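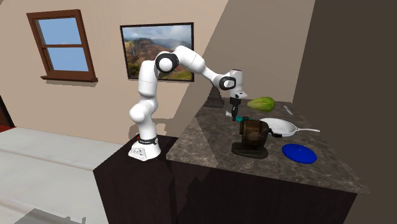
Skernby Community Kitchen Opens Sign-Ups for Winter Cooking Classes

SKERNBY, 2024-10-25 – Sign-ups are now open for the winter season of home cooking classes at Skernby Community Kitchen, and this is the biggest program we've ever put together! There are 28 classes on the list, from first soups and weekday stews to a two-part bread course that sold out in July and is back with extra places.

"Last season 269 people cooked with us, and plenty of them had never chopped an onion before," said Yayra Mahama, program director. "By the end they were swapping recipes in the parking lot. I can't wait to get going again." 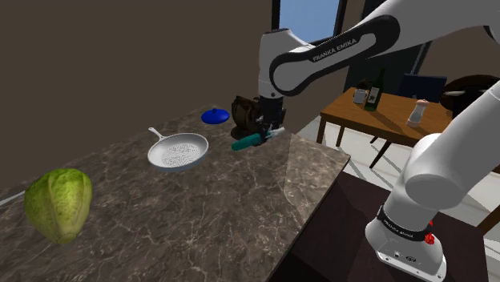
A utensil with a teal-green handle on a granite countertop, beside a dark brown cloth bag.

New this winter is the Dankwa Table, a set of nine evening classes on West African home cooking – groundnut soup, jollof, bean stews and plenty of pepper. Children 10 and up are welcome with an adult.
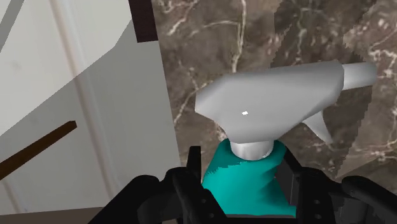

Each class lasts two hours and ends with everyone sitting down to eat. Ingredients and recipe sheets are included, and aprons can be borrowed at the door. Please tell us about food allergies when you sign up.

Places can be booked at the front desk on Velline Street or by phone during opening hours.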